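Capítulo 4
Utensílios de mesa e recipientes em aço inoxidável

Objetivos do capítulo

Ao terminar este capítulo, o aluno deverá ser capaz de:
distinguir talheres monobloco de talheres com cabo aplicado;
identificar as superfícies críticas de um recipiente metálico;
escolher o método de limpeza em função dos materiais presentes na peça;
preencher a ficha de inventário apresentada no final do capítulo.

4.1 Introdução

O capítulo anterior tratou das superfícies de trabalho e do mobiliário de apoio. Passa-se agora ao material que assenta sobre elas: talheres, recipientes e pequenas peças de serviço. Numa cozinha coletiva de média dimensão, este grupo representa a maior parte das unidades em inventário. O refeitório de Pronlow, usado como caso de estudo ao longo do manual, registava 1376 peças metálicas na contagem de janeiro, das quais 200 eram recipientes.

A designação "aço inoxidável" abrange ligas de ferro com um teor mínimo de crómio de 10,5 % em massa. O crómio forma à superfície uma película de óxido muito fina, dita camada passiva, que se regenera em contacto com o oxigénio. A resistência à corrosão depende da integridade dessa película. Cloretos em concentração elevada, depósitos aderentes e partículas de aço-carbono deixadas por palha de aço são as causas mais frequentes de corrosão localizada.

Nas lâminas de faca empregam-se em geral aços martensíticos, que admitem têmpera e conservam melhor o fio. Nos garfos, colheres e recipientes predominam os aços austeníticos, mais dúcteis e mais fáceis de estampar. A diferença tem consequências práticas: numa mesma lavagem, a lâmina da faca é normalmente a primeira peça a apresentar pontos de oxidação.

A natureza do cabo é o segundo critério de classificação. Uma faca de mesa com cabo de madeira reúne dois materiais de comportamento distinto perante a água e o calor, e deve ser separada dos talheres inteiramente metálicos antes da lavagem, mesmo quando ambos são usados à mesma mesa e ao lado dos mesmos recipientes de aço.
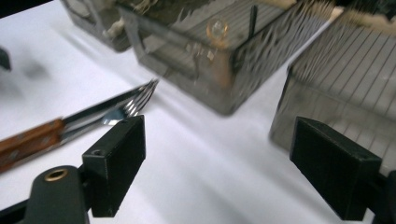

4.2 Classificação dos talheres

4.2.1 Talheres monobloco

São obtidos a partir de uma única peça de metal, por estampagem ou forjamento. Não têm juntas, pelo que a retenção de resíduos se limita aos intervalos entre os dentes do garfo e aos relevos decorativos. Toleram a lavagem mecânica nas condições indicadas pelo fabricante.

4.2.2 Talheres com cabo aplicado

O cabo é fixado à espiga da lâmina por colagem, por rebites ou por ambos os processos. A junta entre metal e cabo é a superfície crítica. Se o cabo for de madeira, aplicam-se as regras seguintes:
lavar à mão, sem imersão prolongada;
secar de imediato, no sentido do veio;
retirar de serviço as peças com fendas ou folga no cabo.

Ficha de inventário 4.A

Designação da peça:
Material da parte funcional:
Material do cabo, se existir:
Tipo de fixação:
Estado da junta:
Método de limpeza:
Responsável pelo registo: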